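Speaker notes: Learning two-handed table work from hand-held grippers
Lorena Gaete, Narthorpe group meeting and open afternoon
Slides are in the shared folder under Cestau. Tadeo has the clicker.

Slide 1, title

Good afternoon and thank you all for coming, and thank you especially to those of you who were dragged here by a colleague. I'm Lorena, and what I'm going to talk through is the work that Tadeo Barrientos and I have been doing on Cestau, our method for teaching a two-armed robot from recordings made by people. Tadeo wrote most of the training code, I did most of the arguing about it, and we share the blame pretty evenly.

(Wait for people to sit. The door at the back sticks.)

Slide 2, the problem

If you've ever tried to drive a robot arm remotely, you know how tiring it is. You want to push a plate a little to the left, and you spend a minute doing something your hands would have done in a second. Now do it with two arms at once. Our first recordings at Thevar were all made that way, and when I watched them again I could see every person slowing down, stopping, and thinking before each small motion. The robot learned the stopping too, bless it. It would reach for a thing and then hang there in the air, for no reason other than that we had.

So we went the other way. We let people hold the grippers in their own hands and work at an ordinary table, and we record where each gripper goes.

Slide 3, recording

The marker cubes give us the position and angle of each gripper, and the view from the head gives us the table. Both hands matter here, and so does what one hand is doing while the other one is busy, which I'll come back to when we get to the results. (Leave this one up for a bit. People like to look.)
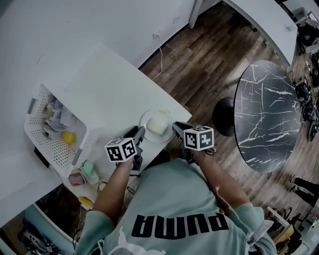

Why not simply track the person's bare hands?
A bare hand can do too many things that our robot can't. People pinch with a thumb, steady with a little finger, and roll an object across the palm without ever noticing. With the gripper in hand, the person has two jaws to work with, same as the robot, and whatever they manage to do is at least something the robot has the parts for.

Slide 4, what goes into a demonstration

We asked each person to do a short tabletop task, and we gave very little instruction. I used to write out a script for every task, a full page of it, and Tadeo finally talked me out of it by showing me how stiff everybody became when they were trying to remember step four. Now we say what the table should look like at the end and let them get on with it. For every task we collect 100 demonstrations, and we throw out the ones where a cube is out of view for too long.

(If somebody asks how long is too long: 3 seconds. Shorter gaps get filled in.)

Slide 5, the part that is ours

Plenty of people record this way, and I want to be fair about that. What Cestau adds is the way it treats the two hands. The model first guesses which hand is leading at each moment, and then it predicts the other hand's motion given the leader. Nobody labels this for us. It comes from the recordings, from which hand starts moving first and which one settles. I was doubtful about it for most of a winter, and I'd like that noted, as Tadeo has been very gracious.

Slide 6, results

We ran 23 trials on the robot for the plate task. With the leader step, 20 of them finished properly. The three failures were all the same kind: the plate got pushed while the second jaw was still closing, and the arms ended up disagreeing about where it was. (Play the failure clip, then play it again slowly. It gets a laugh and it's also the most useful thing in the talk.)

Without the leader step the arms bump into each other far more often, and you can see it in the plot on the right.

Slide 7, what we still don't like

Soft things are hard for us. The model knows where the jaws are and has no idea how firmly they're squeezing. Girkia has promised us a set of jaws with pressure pads in February, and I am trying very hard not to plan my whole spring around them.

We also lose the cubes when people lean in close, and tall people and short people do this quite differently.

Slide 8, thanks

Thank the Thevar people by name, from the list on the slide. Then questions. If the one about cable weight comes up, pass it to Tadeo.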